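Notes from our November data collection at Fliritz, a short thread.

1/ We are teaching a policy to do small table tasks, and for this we gather demonstrations by hand. The person holds the gripper, does the task, puts it down, resets, and goes again.

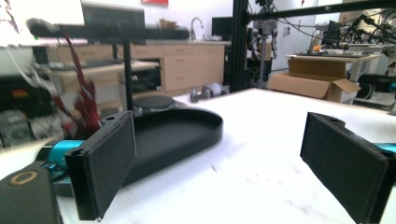

2/ Our target for the month was 3393 episodes. After the first cleaning pass we kept 996. This number hurt a little — but I prefer it to training on bad ones.

3/ Most of the rejected episodes had the same problem. The operator closed the fingers too fast and the tracking lost its position for a moment. Now we ask everybody to slow down before contact.

4/ Second problem: people become too good. After 25 repeats every approach looks the same, and the model learns only this one path. We now change operator and start position after each block of up to 25.

5/ We sent 538 episodes to our partners at Dirnanen, who train with a different action format. They asked for more failed grasps with recovery. We had deleted all of these, so we must record them again.

6/ If you also collect with hand-held grippers, how do you label a recovery? As one episode or two? I would be glad to compare.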